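Furniture and Fittings, Unit 3: Flat-pack plastic with push-fit joints
Handout for the April sessions. Notes by Yến Mạc.

Bring this sheet to the workshop. The reading for the unit is the Plolto parts guide, sections on sockets and tubes only.

Push-fit furniture is made from a moulded panel and a set of tubes. No screws go into the plastic. The tube end is pushed into a socket in the panel and friction holds it there. The maker saves on fixings, and the buyer can put the piece together on a table at home. The weak point is the joint, so most of this unit is about joints.

Terms used this week:
Panel – the flat moulded part, such as a seat or shelf.
Socket – the round recess that takes the end of a tube.
Collar – the thicker, ribbed part near the end of a tube or at the mouth of a socket.
Rail – a tube that joins two uprights.

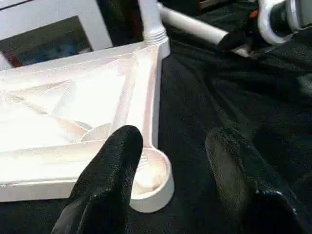 Ribs are how a thin panel is made stiff. A flat sheet of plastic bends easily when you press the middle, and making it thicker all over uses more material and takes longer to cool in the mould. Ribs on the underside do the same job with less. On the upturned chair they cross the seat diagonally and leave triangular panels between them, and near one corner they run together at the round socket for the leg. Sketch this pattern in your notes and mark where you think the load goes when a person sits down.

Work on a cloth. White plastic marks easily and a bare bench will scratch it. Lay out the tubes before you start and check both ends of each one for burrs.

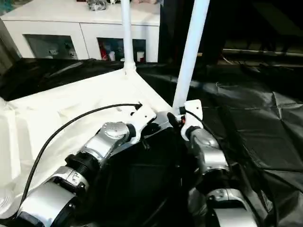 Should the fabric go on before or after the uprights?
It depends on the piece. A sleeve that slides over a tube has to go on before the top joint is closed, while a cover with ties or tape can wait until the end. The Uvine sheet shows both types.

Order of work for a four-socket panel:
Put the panel down with the sockets facing you.
Line up the first tube by eye from two sides.
Push straight down with one hand on the tube and the other on the panel.
Turn the panel and do the opposite corner next.
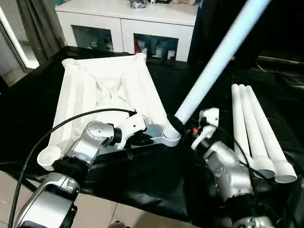 A tube that goes in crooked will usually stay crooked. The socket wall gives a little on one side, and pulling the tube out again can leave the fit looser than before. Long tubes are the worst for this, as a small lean at the socket becomes a large one at the far end. Hold the tube low, close to the joint, as with the long pipe held just above its black band at the corner socket, and keep the panel steady at its edge. Don't use a mallet in this unit.

For the written task, compare the Trịnh stool with the Balex shelf. Both are on the side bench. Say which joint you would expect to fail first and why, and suggest one change to the moulding. One page is enough, with a labelled sketch.

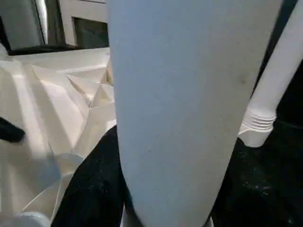 Fig. 4. White tube with ribbed connector and smooth collar.

Leave assembled pieces standing on the floor at the end of the session and put spare tubes back in the rack by length.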